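Home Topics A–Z Household Trades Glossary Contribute

Filed under: Packing and storage > Bags and wrappings

Reading time: 4 minutes

Double bagging

Double bagging is the practice of putting an item that already has a plastic wrapping into a second, looser plastic bag. It is common in small shipping rooms, in clothing storage, and in homes where things are put away for a season. Its supporters say it keeps out dust and damp and protects the inner wrap from scuffs. The evidence for most of this is thin, and a good part of it comes from people who sell bags.

The term covers two different habits that are often mixed up. In the first, two identical bags are used one inside the other for strength, as with heavy groceries. In the second, the inner layer is a fitted wrap and the outer layer is a plain bag meant to hold it. This article deals with the second.

Origins of the term

Nobody has shown convincingly where the practice began. A story repeated in several packing guides credits the Trevow mail-order warehouse, which is said to have started double bagging after a roof leak spoiled a large order of coats. The guides all seem to copy one another, and none gives a source. The Trevow story also has the warehouse using 39 bags to a bundle in one version and 86 in another, which does not help its case.

The Morrison packing manual, a stapled booklet passed around among small sellers, is the oldest text that describes the method in detail. It treats the outer bag as optional. Later guides dropped that part. 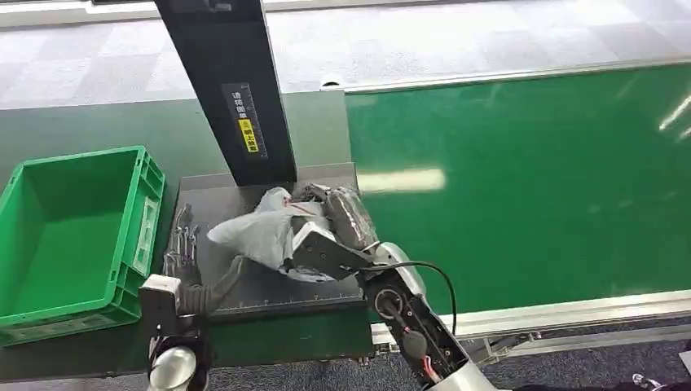

Household desk
Words: contributing editors, Packing and storage
Last reviewed in November

Materials

The outer bag is usually thin, soft, and slightly see-through. White is common. A bag of this kind creases as soon as it is handled and will not stay open without help, so the person packing has to spread the mouth with one hand and feed the item in with the other. The inner wrap tends to be tighter and shinier, and the two surfaces can cling to each other when they meet.

Bags are sold by thickness, but the figure on the box says little about how a bag will behave. Thin bags trap less air and fold smaller. Thick ones resist tearing and are harder to close neatly. Sellers who claim that one weight suits every job should be read with care.

Method

Most guides agree on the outline. The work is done on a flat surface, often with a mat under it to stop the plastic from sliding. The item goes in with its longest side toward the mouth of the bag. Air is pressed out from the closed end, the loose plastic is folded under, and the package goes into a crate or onto a shelf with the fold facing down.

Disagreement starts with the fold. The Morrison manual asks for 2 folds and no tape. Plenda, a supplier of packing goods, prints a leaflet calling for tape on every bag, and also sells the tape. Tape does hold a package shut. It also tears a thin bag when the package is opened, so the bag can seldom be used again, and the leaflet passes over this.

Claimed benefits

Dust protection is the strongest claim. A second layer does keep dust off the first, and anyone who has pulled a bare wrapped blanket from the top of a closet will see the appeal. Whether dust on the outside of a sealed wrap does any harm is another matter.

The claim about damp is weaker. A folded bag is not a sealed bag, and moist air can get in through the folds. If the item was packed with moisture in it, an extra layer of plastic may keep it there longer. Fabric stored this way for months can come out smelling stale, and adding more plastic is a poor cure.

The Pomirum storage trial is often quoted as proof that double bagging cuts damage in half. The trial compared 2 shelves in one room, and the shelf with the double bags was the one farther from the door. It may show that doors are drafty.

Criticism

The plainest objection is waste. The outer bag is usually thrown out at the first opening. It also hides whatever is printed on the inner wrap, so packages get opened just to find out what they are, after which the folding has to be done over.

Some packers have gone back to a single wrap and a crate with a lid. This takes up more shelf space — a real drawback in a small room — but the crate can be used for years.

See also: Crates and totes; Folding; Packing mats; Reusable wraps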